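Julta's tables start with the top

The workshop is on the edge of Plarstead, up a lane that floods in December. Julta has been making tables here for eleven years, and the owner, who prefers the firm's name to be used, still sands the last pass on every top.

"People come in and look at the legs," the owner says. "I tell them to look at the top. They'll be eating off it and doing the post on it for years."

The model most people ask for is the Wumbei, a plain pale table sold mainly to small flats and shared workrooms. It costs 400 pounds, and more than 200 have gone out so far. The finish is kept light so the grain still shows.
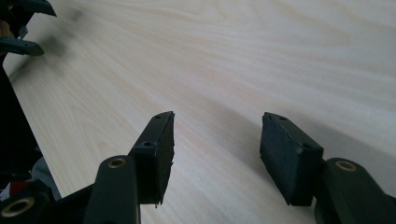 Does a pale top show every mark?

It shows tea and ink, and it hides dust and small scratches better than a dark one. Wipe up spills the same day and most of them leave nothing behind.

The owner has firm views on cleaning. A damp cloth is enough for most days, followed by a dry one. Spray polish is discouraged. "It builds up, and then you're cleaning the polish," the owner says. "I've had tops back here that felt like a bar floor."

For anyone who uses the table for paints, glue or seedlings, the advice is to put a tray down first. The workshop does the same with its own tables. The owner buys shallow plastic ones from Volimach, a catering supplier, and says the raised rim matters more than the size.

"A mat soaks through if you leave it. With a tray you can pick the whole lot up and carry it to the sink. White's good as well, you can see what you've spilt." 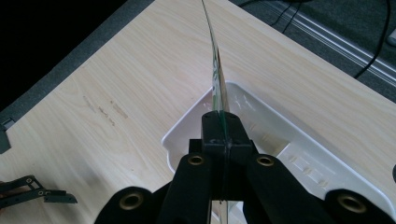 A shallow white tray on a pale wood-grain top.

Trays get scuffed, and the owner doesn't mind. The ones in the workshop are replaced when they crack. The tables are meant to last longer, and Julta will refinish a Wumbei top for 148 pounds if it is brought to Plarstead with the legs off.

A longer version is planned, with seats for eight. The owner would not give a date for it. "When the first one stops wobbling," was the answer.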